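Collecting Demonstrations for a Table Clearing Policy

Project report, Till Engelhardt
Supervisor: Ludger Ostermann
October 6, 2026

1. Task and scope

The project covers the data side of a learned tabletop policy for the Flarkum arm. The policy itself is trained by a second student and is described in a separate report. My part was to record teleoperated examples of handling light tableware on a kitchen counter, to check them, and to deliver them in a format the training code can read.

An earlier set, Pornel, was recorded in May on a lab bench with a plain white mat. Policies trained on it did poorly as soon as the arm was moved to a real counter. The new set, Hisley, was therefore recorded on a speckled gray countertop against a pale wall, with dishes nested or stacked in several ways. Dishes were not fixed in place.

2. Recording setup

The operator drives the arm with a hand controller. Joint positions, gripper opening and the wrist camera stream are logged by Chukwu, a small recorder written for this project. All streams carry the time stamp of the recording computer. The camera is mounted so that both fingertips stay in view at the bottom center. This costs image area but gives the policy a fixed reference for where the gap between the fingers is. 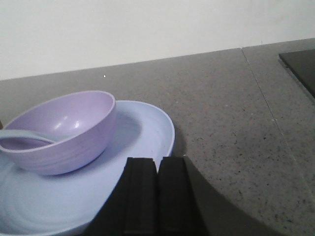 Each episode starts from one of several arm poses and ends when the operator presses the stop button. The operator labels the episode as success, failure or discard before the next one can be started. Labels were entered later from memory in the first sessions, and a comparison with the video showed too many errors, so the recorder now blocks until a label is given.

Object placement was varied by hand. The operator was told to change the position of the plate, the tilt of the bowl and the direction of the spoon handle between episodes. A printed list of start layouts was tried and dropped. It slowed the work down, and operators drifted back to the same few layouts in any case.

3. Filtering

The target was 3000 episodes. After all sessions 2520 had been recorded, of which 238 were removed in filtering. The delivered set holds 2282 episodes. Three checks were applied:

Stream gaps. An episode is removed if the camera stream has a gap longer than the control period allows.
Idle time. Long pauses at the start and end are trimmed. An episode with a long pause in the middle is removed.
Label check. Episodes marked as success are played back at high speed and removed if the final state does not match the label.

Most removals came from the second check. New operators tend to stop just before the grasp and correct the wrist angle – the pause is short for a person but long for a policy that predicts the next action from the current image.

4. Observations on the images

Low contrast between objects was the main difficulty. The plate and the spoon are close in color, and where the handle passes over the rim of the bowl it is the only part of the spoon that can be seen clearly from some poses. The fingers also hide part of the plate rim in many images. 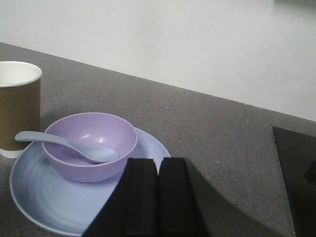
Figure 2: Wrist camera view with the spoon in the bowl, the bowl on the plate and a sleeved paper cup at the left.

The cup was used as a distractor and is not a target in any episode. It stands near the edge of many images and is often only partly visible. We kept these episodes, as a policy that has only seen complete objects is of little use with a wrist camera.

Shadows were not controlled. The arm throws a broad shadow on the counter that moves with it, and no attempt was made to remove it by extra lamps or in software.

5. Open points

The set is short of the target by 718 episodes. A first training run on a subset of 2000 episodes has been started, and its results should decide whether more of the same data is needed or whether the remaining sessions should use other dishes. Failure episodes are included in the delivery but are not yet used by the training code. The label file format is given in Appendix A.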